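Jobs > Games & Consoles > Playtesting

Playtesters wanted - handheld and phone games, Clendness

Netora is a small studio making games you can play on a handheld and then pick up on your phone. We've got one game out and a second one well on the way, working title Mustelov, and we need people to play it. A lot. Then tell us what's wrong with it.

Paid, part time, fixed run. No experience in games needed. You do need to like games, or at least have liked them once and be willing to be talked round.

What it is

Mustelov is a slow-ish puzzle and exploring game. You dig tunnels, you get lost, you find your way home. Plays fine in ten minutes on the bus, plays better on the sofa with the sound up. Saves are meant to carry over between handheld, phone and telly. Meant to. A good chunk of your time will go on breaking that and writing down how you did it.

There are 308 rooms in the current build. We want every one of them walked through by someone who didn't make it.

What you'd be doing

Sessions at our place in Clendness, 4 hours at a time, afternoon or evening. Two sessions a week is the minimum. Play the build you're given, fill in the log as you go, short chat with the design lot at the end. Some weeks you take a handheld home and play it how you'd normally play - in bed, on the train, wherever - and send your notes in.

Logs matter more than scores. We don't mind if you're rubbish at it. We do mind if you get stuck for half an hour and don't write it down.

Also some time on controllers and buttons. We're trying out a clip-on pad with our hardware friends at Baloch, and we need hands of all sizes, left handers very much included. If you've got small hands, big hands, sore thumbs, arthritis, only use one hand - please apply, say so in your message and we'll sort out the session to suit.

Who we're after

People over 18 who can get to Clendness. A mix. At least a third of the group should be people who only play on their phone, so don't be put off if you haven't owned a console since school. Half-decent written English for the logs, spelling not important (see this advert).

You can't take part if you work for another games studio or write about games for money. Sorry. Streaming for a handful of mates is OK as long as nothing from our sessions goes on there. Everyone signs a confidentiality form on the first day, it's two pages, bring your reading glasses.

Money and dates

Paid by the hour, same rate for home play and sessions, paid at the end of each month. Travel within the county covered, keep your tickets. Tea, coffee, and a hot meal if you're on an evening.

The budget for this round covers about 3000 hours of play all told, so there's real work in it. Runs through to the end of February. Might be extended, can't promise.
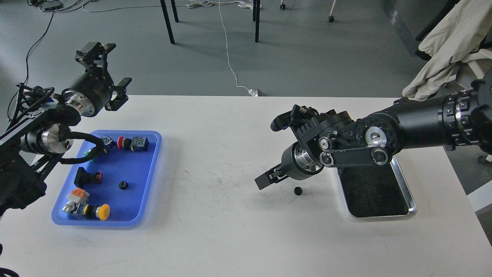

Buttons and small parts in the blue tray.

How to apply

Send us a message through the jobs page by August 22, 2026. No CV. Just tell us:

- the last game you gave up on and why
- what you play on, if anything
- which afternoons or evenings you can do
- anything we should know about access, hands, eyesight, hearing, motion sickness etc

Keep it under a page. We read all of them, and we reply to all of them too, though it can take a week or so when the build's on fire.

If we like the sound of you we'll ask you in for a trial session, paid, same rate. You play an old build, you write a log, we read it. Places are offered in groups of 5 so you may wait a bit between the trial and starting, doesn't mean it went badly.

Building has a ramp at the side entrance and a lift. Parking is poor, the bus is better. Guide dogs and other assistance dogs fine, pets no.

If you tested on our first game you're welcome to apply again but tell us, as we need to keep some of the group compeltely fresh. Same goes for friends and family of anyone at Netora or Baloch - you can apply, just mention it.

Questions by message please, not phone, the phone is usually under something.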